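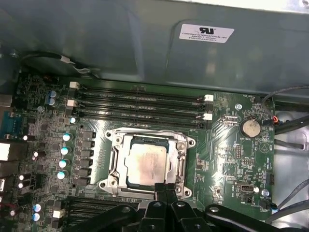
Chapter 4: Under the Lid

I put off opening a workstation for years. I'd happily swap a mouse or a keyboard, but the inside of the case felt like somebody else's business. Then one August an old Tindell machine at work kept switching itself off, the repair shop wanted more than it was worth, and I went and found a screwdriver. I've been hooked ever since!

This chapter is about the motherboard, and mostly about the bit in the middle: the processor and the socket it sits in. Find the silver bracket with a lever down one side and you've found the socket. The square metal lid inside it is the top of the processor, and if you see a greyish smudge on it, that's old thermal paste (we'll clean some off in section 4.3, so have a lint-free cloth handy).

Memory slots are the long, thin ones with a latch at each end. On a lot of workstation boards they come in two banks, one on either side of the socket, and it's much easier to learn your way round when they're empty. The small square blocks and little round cans beside the socket look after the power. I ignored them for ages, which was a mistake, and I'll explain why in 4.5.

Before you start, shut the machine down, pull the plug and read the safety notes on page 36. Please do read them, even if you've built a PC before.

You will need:
a cross-head screwdriver
an anti-static wrist strap
a small dish for the screws

4.1 Finding the socket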